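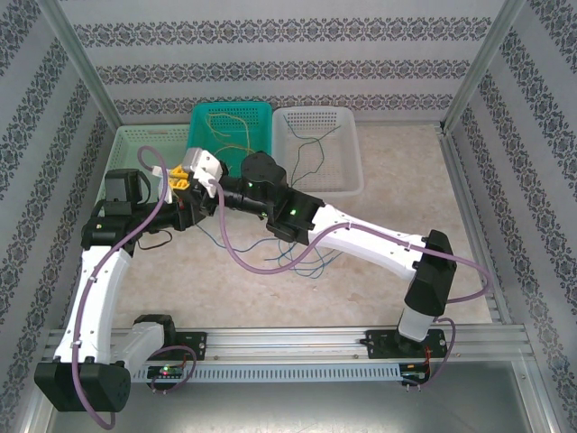 4.2 Open-day deployment. Visitors to the July open day at Clurkwood gave the Botar cell a fairer test than our lab had. Most asked about the wallpaper first. The wires tangled on the floor between the two arms came second, and our sorting policy a distant third.

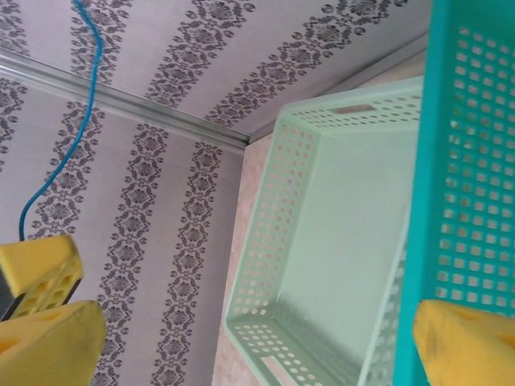

Each demonstration ran for 30 minutes, with 5 more set aside for questions, nearly all of which concerned jobs. We kept the Vuorinen planner at its default settings, a decision we defended at length to a retired electrician.

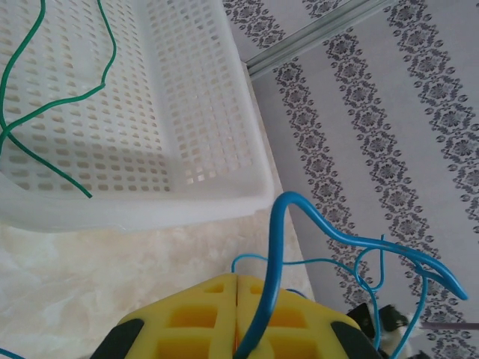

Figure 3. Gripper view of blue cable and the white basket.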